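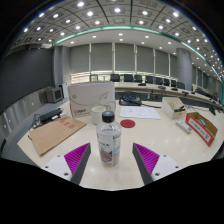 Giving up fizzy drinks, six months on

I stopped buying soda in February. I had been drinking two cans a day at work and another with dinner. I didn't have a health scare. I added up what I spent on it last year and got $1073, and that was enough.

The first 7 days were the worst. I had headaches in the afternoon and went to bed early. After that it was mostly a matter of habit. I still walked to the machine at three o'clock and had to turn around.

Plain water is what I drink now. I don't follow the 2000 milliliter rule or any other rule. I fill up when I'm thirsty. When I'm traveling I buy a bottle, and at home I use the tap. The water in Kurnton is hard and leaves a white crust in the kettle, but it tastes fine once it has been in the fridge overnight.

Meetings were harder than I expected. The Kammont office always has cola on hand, and it used to be how I got through the long ones. Now I take water and get up to stretch at the break.

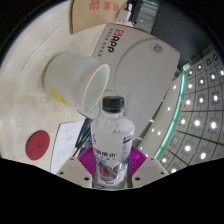 What I miss

Ginger ale with a sandwich, mainly. I had one at a wedding in June and finished about half of it. It was much sweeter than I remembered.

My dentist bill was $60 this time. I can't say if the soda had anything to do with that. I plan to keep going through the winter.

Last updated: 19th August

Recent posts
Fixing the back gate
A weekend in Drallier
Descaling a kettle with vinegar

Contact | Copyright, all rights reserved | Back to top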